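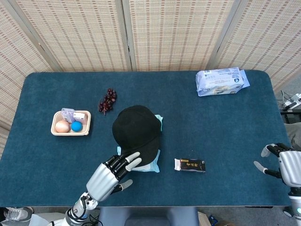

Figure 1. The felt table with the tray at the left and the folding screen behind it.

Small Things on a Shared Table
Project report, second semester
Course: Objects and Everyday Rooms, Graltach College, Hivham

1. Introduction

In every shared room there is a table where people leave things. Somebody puts down a drink, another person puts down a cap, and in the evening the table is full. In our project we studied this kind of table and how it can be put in order with simple means. We did not want to build new furniture. We wanted to learn how far one can come with a table, a tray and a rule which everybody can remember.

We worked in the Szilágyi room on the ground floor of the college for seven weeks. The room is used by different groups during the day, mostly for meetings and for eating lunch.

2. The table and the screen

The table is covered with dark teal felt and has rounded corners. We chose a felt surface after a discussion of two lessons. One part of the group preferred a smooth surface, which is easier to clean. The other part liked that round things do not roll so quickly on felt, and that it is quiet when you put something down. We decided for the felt, but the cleaning question did not go away (see section 6).

The color was also discussed. On a dark teal surface, light things can be found immediately. A white package is visible from the door. A black cap or dark red grapes are more difficult, especially in the afternoon when the light in the room is weaker. We think a middle gray would be more fair to all objects, but we had only this felt.

Behind the table we placed a folding screen. Its panels are woven, in a beige color, with reddish-brown dashed stripes, and they look like bamboo. Before, one looked directly over the table into the rest of the room, with the cables and the equipment on the floor. With the screen, the eyes stay on the table. The screen does not hide everything. At the right end of the table you still see the power strip and the cables on the floor, and for this we did not find a good solution.

3. The objects

At the beginning we made a list of things which people usually leave on the table at lunch time. From the list we selected a set for our trials. We looked for objects that are different in shape and in how carefully they must be handled. The arrangement in Figure 1 shows a part of this set.

The food objects are an egg, a bunch of grapes and small drinks. The egg is the most sensitive one. It needs a place with a border, so it should be put away early. Grapes are sensitive in another way: when something heavy stands on them they are lost, and the stem catches on other things.

The package objects are mostly flat or rectangular. They can be pressed together and they use the space well. The biggest one is a white and blue plastic-wrapped package, similar to a pack of tissues. We placed it in the far right corner, out of the way of the small things.

The third group we called "the rest". Here belong the blue ball and the black baseball cap. The cap was the most interesting object for our project. It takes a lot of space, it has no clear top or bottom for packing, and it covers other things. In Figure 1 it lies on a light blue packet, and one sees only parts of the packet at the side and under the brim. Many of our testers, when we asked them to name what is on the table, forgot the packet completely.

4. The rule

Our first rule had too many steps. It was written on a sheet of paper which was longer than the time people wanted to spend for tidying. After the first week we made it shorter:

Lift what covers something.
Put food and drinks in the tray, drinks at the back.
Leave big packages in the corner.
Things to wear do not stay on the table.

"Drinks at the back" came from practice. The small lavender juice box and the small white and pink carton support each other when they are pressed together along the back edge of the tray, and the front stays open for the egg. At first we had the drinks in front. Then one had to reach over them each time, and they fell down often.

The ball is an exception from the rule. It is not food, but without a border it leaves the table sooner or later. So we allowed it in the tray, beside the egg. Some testers did not like this. They said a ball and an egg should not share a place. We understand the point, and we did not solve it.

5. Trials and observations

We asked students from other courses to tidy the table with the short rule. Each tester did it 3 times, with the objects placed differently every time. We wrote down the order in which the things were moved, and where the tester stopped to think.

Most testers began with the object nearest to their hand, also when the rule said something else. The cap was often left until the end, although the rule begins with it. When it was lifted late, the packet under it appeared as a surprise, and the tester had to find a place for it when the tidying was already finished in his or her mind.

The best time was 65 seconds for the complete set. We do not give an average, for the reason that the testers had very different ideas of what "tidy" means. One put all packages parallel to the table edge. Another only made the middle of the table free and said it was enough for lunch.

With the small package that has a black label with gold Chinese characters, there was also a difference. Testers who could not read the label asked us whether it belongs to food or not. We had not thought about it before. A rule that works with "food" and "not food" needs labels which everybody in the room can read, or a second, easier criterion such as size.

6. Problems

The felt collects crumbs and small hairs. We brushed it on Monday and it was not clean anymore on the next day. A removable cover would be better, and we asked the shop Flodarex for a piece in the same color, but the delivery was later than the end of the project.

The tray is too small. It is shallow, so everything in it is easy to see and to take, but together with the egg, the ball and the drinks there remains little place for the grapes. In several trials they stayed directly on the felt. A tray that is wider by roughly one hand would be enough, in our opinion.

7. Further work

In April the Szilágyi room will get new shelves. Then we would like to repeat the trials with a hook for caps near the table and with the larger tray. We would also like to test the table without the screen – our impression that it helps is only an impression, and we did not measure it.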